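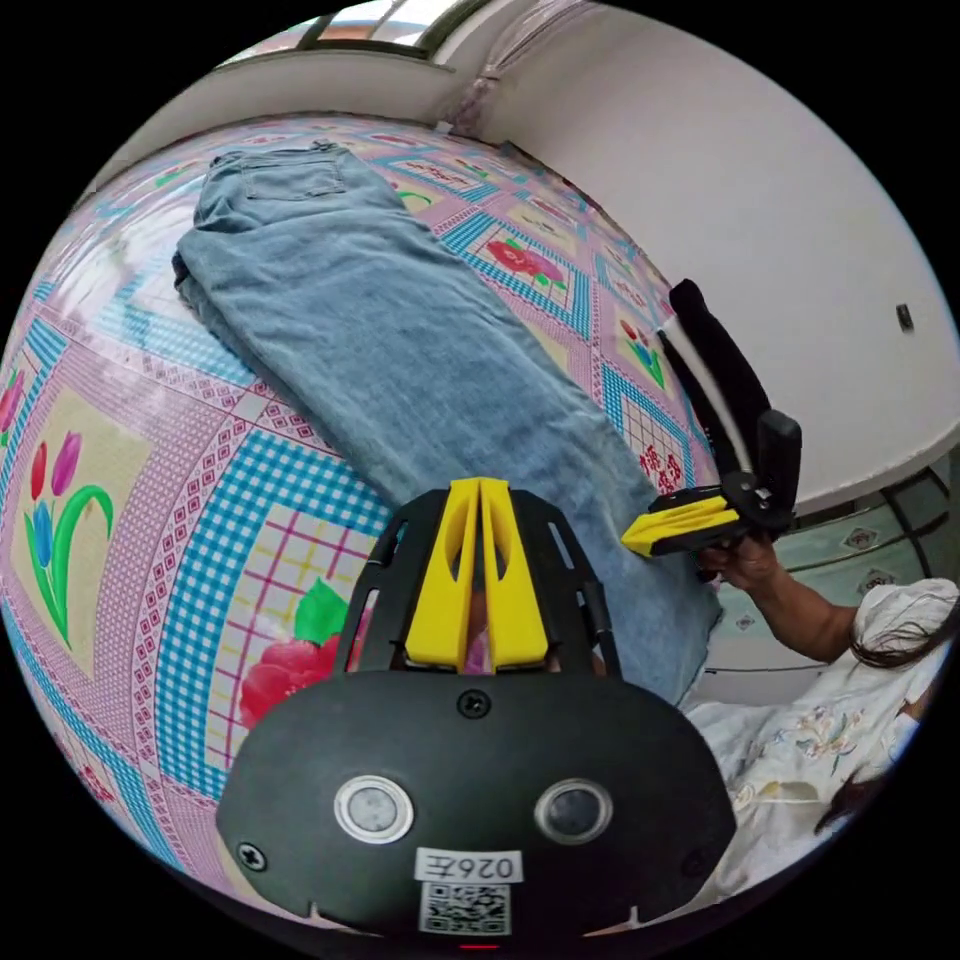

Zistia Home Forum > Clothes and laundry > Folding jeans: lengthwise on the bed, or over the chair?

2,877 views

bevan_mahuika
Posts: 968
Tuesday, May 21, 2024

Trying to settle on one way of putting jeans away in the small bedroom. There's no wardrobe in there, only a shelf unit, and the rail I had (a Vonden) bent in March under the winter coats. I don't want another rail.

At the moment I lay each pair on the bed, fold it in half lengthwise with the back pockets on the outside, then bring the hem up to the waistband and fold again. It makes a decent flat parcel but I get a crease down the front of each leg. The other option is to leave the ones in use over the chair and only fold the clean ones.

What do other people do? Particularly interested if you've only got shelves.

h_gillies
Posts: 400

Lengthwise is right. Your crease comes from the first fold. Hold the jeans up by the waistband and give them one good shake before they go on the bed, then line up the inside seams and smooth downwards with the flat of your hand. If the seams are off at the knee, open it out and start again.

Also, fold in thirds after that. Hem to waistband and then in half again gives you too thick a lump for a shelf.

Laerke D

I'd disagree about thirds. It depends how deep the shelf is. Mine are shallow and thirds stick out over the front, so I go in half twice and accept the lump. Bevan, how deep are yours?

Also agree with shaking them first. Most of the creases in mine are there from the drying rack.

bevan_mahuika

Not very deep. I'll measure tonight. I did have another go at it this afternoon by the window.

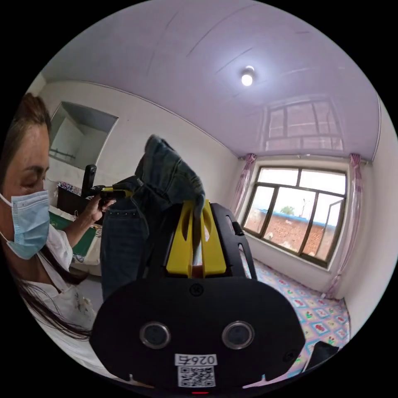 Jeans held up, waistband hanging down.

Heavier denim is harder, it wants to twist round on itself when you pick it up from one point.

h_gillies

It will twist if you've got it by one point. Two hands, one at each side of the waistband. And have the waistband at the top, the legs will pull themselves straight with their own weight.

Prodromos A.

Why fold at all? Roll them. Fold in half lengthwise, roll from the waistband down, stand the rolls on end in a box on the shelf. I've done it for years with Bittencourt boxes and can see every pair without lifting anything.

Laerke D

Rolling is fine for a suitcase. On a shelf I find they unroll when you take one out and the rest fall over.

Prodromos A.

Then the box is too big. They need to be fairly tight.

bevan_mahuika

Shelf is 20 cm deep, so thirds might just do it, and boxes are probably out.

I'm also still undecided on the chair. A pair I've worn for a day isn't dirty and I don't want it back in with the clean ones, so it ends up on the chair back with the jacket.

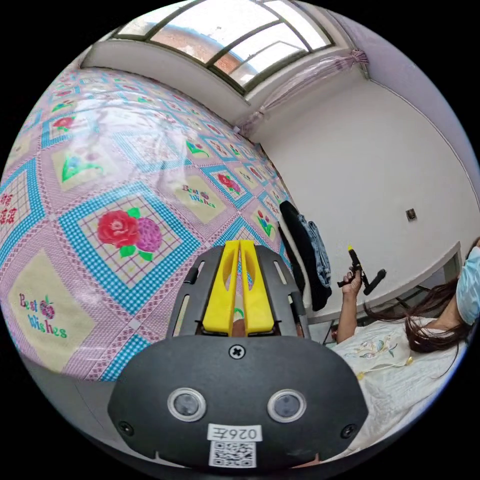 It's handy next to the desk, and the bed stays clear for folding, but I can see it turning into a heap by the end of the week. I could put a hook on the wall there, only I'd rather not drill near the socket.

Baldur K

Definitely don't drill near the socket, cables usually run straight up or down from it or across. Over-door hooks are a few quid. I have the Drerilano ones, two hooks wide, and they take jeans by the belt loop.

h_gillies

Belt loops stretch and eventually tear. Hang by the waistband or leave them on the chair.

Baldur K

Never had one tear yet. Maybe don't hang heavy ones with your keys still in the pocket.

Laerke D

I keep the chair but with a limit, one pair of jeans and one top. When a third thing turns up, something goes in the wash. It works most weeks.

bevan_mahuika

Might try that first, it costs nothing. Jacket can go on a hook on the door.

Did thirds just now with a clean pair, seams lined up, and it fits the shelf with a bit to spare. Still a faint crease at the front but less than before. Does anyone know if it matters which way round the folded edge faces?

h_gillies

Folded edge to the front. Easier to pull one out from the middle of the pile.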